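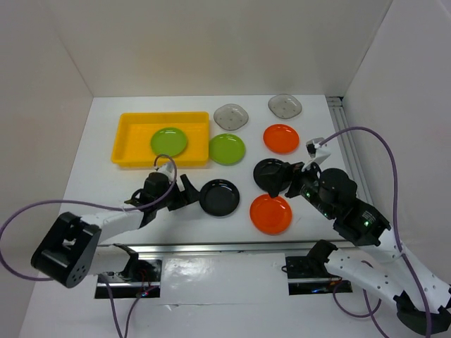
Plate sorting, two arms, February, after lunch

Best teleop session so far! Nuwan drove both arms, I ran the recorder and kept notes, and Nazma came by for the last stretch and refused to leave. The task is the one we wrote up for Hunden: plates into the yellow tray, by color, with both arms allowed to work at once. Green goes first in this batch.

What I like about the mixed layout is how much deciding it asks for. The front orange-red plate and the two black ones sit close together, right where both grippers want to be, so the operator has to pick an order before moving anything. Nuwan's habit is to spread the left fingers wide early and come in low at the rim. Sewwandi hovers longer and then commits. I want both styles in the set.

Things to keep for next time:

Gray plates are still the hard ones. Translucent, wavy rim, and the policy trained on the Dewan batch kept reaching a little past them. More demos with a gray one at the far side, please.

Glare on the rims. The green and black plates both pick up highlights. I'd leave the lights alone for now and let the data carry it, but Chaminda wants to try a diffuser. Fine, one batch each way and we compare.

Purple cable on the left arm makes a big loop out to the side. Check the slack before any long reach to the right.

Leader arm felt stiff at the wrist until Nuwan redid the zero in Wendix. Smooth as anything afterward, and you can see it in the joint plots, lovely clean curves.

Count: 356 good episodes in the folder, 9 thrown out (mostly me hitting stop too early, sorry). Target for this task is 1000, and at this pace I think we get there sooner than the plan says!

To do: rename the episodes from before the zero fix. Ask Nga if the Cevis loader can take both wrist cameras at full rate. Nuwan wants to try handing a plate from one gripper to the other, and I really want to see that.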